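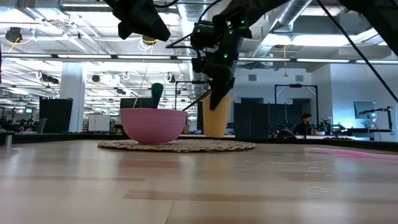
Table Setting for Little Ones: Your Questions

What goes at each place?
A round woven placemat, a bowl, a cup and one utensil. We love colour at the Lollier lunch table, so mix away – pink bowl, green handle, yellow cup, the brighter the better!

Where does the cup go?
To the right of the bowl, still on the placemat. Lefties are welcome to swap it over, and plenty do.

Why placemats?
They give kids a target! Even a three-year-old can see where everything belongs, and setting the table becomes a favourite job really quickly.

Does the utensil go in the bowl or beside it?
In the bowl, handle up. It's so much easier for small hands to grab.

How do I clean a woven mat?
Shake it outside, wipe with a damp cloth and dry it flat. Please don't soak it – ours went wavy in May and never recovered.

Can my child bring a bowl from home?
Yes, please do! Plastic is best, with the name on the bottom. Kelly Barbosa has labels at the front desk until 5 on Friday.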